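책상 하나로 차리는 아침

텍스타일 작업실 라두를 운영하는 튈린 쿠르툴루슈는 식탁이 없는 집에서 3년째 살고 있다. 일도 식사도 높이 조절 책상에서 해결한다. 그가 최근 내놓은 책이 혼자 먹는 아침상을 다룬 ‘렐라노’다. 5월 오전, 작업실에서 그를 만났다.

식탁을 왜 치웠느냐고 먼저 물었다. “이사하면서 들어갈 자리가 없었어요. 처음에는 하나 살 생각이었는데 몇 달 지나니까 찾지 않게 되더라고요.” 대신 고민이 생긴 것은 접시를 놓는 자리였다. 책상 상판에 접시를 바로 올리면 소리가 크게 났고, 옆에 둔 원단에 부스러기가 묻었다. 얇은 식탁 매트도 여러 장 써 봤지만 자꾸 밀렸다고 한다.

그래서 쓰기 시작한 것이 누빔 패드다. 원래는 바닥에 깔고 앉으려고 만든 물건이었다. “두꺼워서 접시가 흔들릴 줄 알았는데 가벼운 빵 접시 정도는 괜찮아요. 국그릇은 안 올립니다. 그건 저도 한 번 엎고 나서 그만뒀어요.”

색은 주로 파란색을 쓴다. 흰 접시와 흰 책상 사이에 파란 면이 하나 들어가면 어디까지가 먹는 자리인지 구분이 된다는 것이다. 무늬는 잔잔한 마름모를 고른다. 누빔 간격이 넓으면 골에 부스러기가 끼어 털기가 번거롭다고 했다.

책에는 메뉴가 64가지 실려 있는데 손이 많이 가는 것은 드물다. 그중 빵을 다룬 장은 동네 제과점 그라덴의 페르하트 코자바시가 도왔다. 코자바시는 크루아상을 꼭 접시 가운데에 놓으라고 권한다. “가장자리에 걸쳐 두면 자르다가 떨어집니다. 테두리가 살짝 올라온 접시가 좋고요. 데울 때는 오븐에 넣고, 꺼내서 바로 먹지 말고 조금 두세요.”

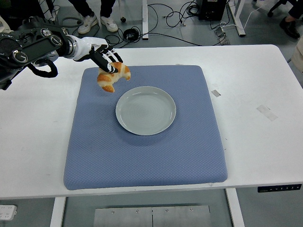
파란 누빔 패드와 흰 접시, 접시에 놓이기 전의 크루아상.

패드 관리에 대해서도 물었다. 쿠르툴루슈는 먹고 나면 패드를 들고 나가 턴 다음 의자 등받이에 걸어 둔다. 버터가 묻은 곳은 주방 세제를 묻혀 손으로 문지르고, 전체 세탁은 한 달에 한 번 한다. 건조기에는 넣지 않는다. “솜이 한쪽으로 몰려요. 눕혀서 말리면 이틀 걸리는데, 그동안은 그냥 접시를 손에 들고 먹어요.”

책상 높이는 식사 때 조금 낮춘다고 한다. 패드 두께만큼 접시가 올라오기 때문이다. 일할 때 높이로 먹으면 어깨가 올라가서 불편하다고 했다.

다음 작업은 저녁상이냐는 질문에는 고개를 저었다. “저녁은 밖에서 먹는 날이 많아서 쓸 말이 없어요. 도시락 보자기를 해 볼까 하는데 원단을 아직 못 정했어요.” 지금은 견본 24장을 빨아 보면서 줄어드는 정도를 재고 있다. 결과는 가을쯤 작업실에서 볼 수 있다.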